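Hovska, April – Griltwood today opens its hand-teaching program to small workshops. The operator holds the gripper, does the task, and the robot learns from the recording.
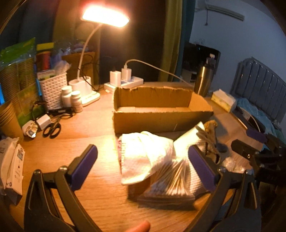

Griltwood built the program for people who do not write code. Each task needs 200 demonstrations, made at an ordinary table. Thin items such as cotton swabs, with a paper towel lying partly over them, are good practice for the two purple fingertips. "We want daily clutter," says Jhair Huanca, program lead.

Registration is open until Sunday.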